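Cheguei ao café dez minutos antes e o Zlatko Trajkovski já lá estava, claro, com uma torrada a meio e um computador portátil fechado em cima da mesa. "Não o vou abrir, é só para me sentir acompanhado", avisou logo. Eu ia para falar de música de jogos antigos e acabámos a falar de tudo um pouco (duas horas e meia, três cafés dele, um meu).

Para quem não conhece, o Zlatko compõe sob o nome Hoxha e acaba de lançar Perkberg, um disco com 23 faixas curtinhas, quase todas abaixo dos dois minutos. Ouvi-o a caminho do trabalho a semana inteira e ainda tenho a sétima na cabeça!

Perguntei-lhe de onde vinha aquele som, meio fanfarra, meio elevador. "Do quarto do meu irmão", respondeu. "Em 2000 ele tinha um computador enorme e eu só podia mexer quando ele ia ao treino. Eram 90 minutos, nem mais um. Jogava vinte e passava o resto do tempo parado no menu, a ouvir a música em ciclo. A minha mãe achava que aquilo tinha encravado."

Gostei tanto desta história que lhe pedi para trautear o tal menu. Trauteou. A senhora da mesa ao lado virou-se para trás e ele fez-lhe uma vénia. 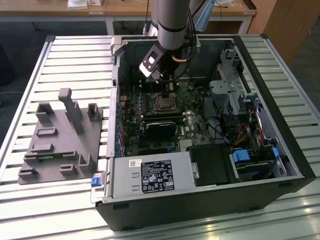

O disco foi feito quase todo de noite, em casa, entre janeiro e o verão. Só a mistura passou para a Studia, onde trabalhou com a Alina Ardeleanu, e aí, diz ele, houve discussões a sério. "A Alina queria tirar o sopro das gravações. Eu queria pôr mais! Passámos uma terça-feira inteira à volta de uma faixa de 50 segundos. Ganhou ela, e ainda me custa um bocadinho dizer isto."

E concertos? Aqui ficou mais calado, a rodar a colher. Já tocou ao vivo sete vezes e só gostou de duas. "Esta música foi feita para estar por trás de outra coisa. Quando tenho gente sentada a olhar para mim, fico sem saber onde pôr as mãos." Mesmo assim aceitou tocar na Cirkia, uma sala pequena, com o público de pé e o bar aberto - condição dele, o bar.

Antes de sairmos ainda lhe perguntei o que anda a ouvir. Fado, disse, e muito, sobretudo a lavar a loiça. Depois pagou a conta toda, apesar dos meus protestos, e foi a correr apanhar o 23.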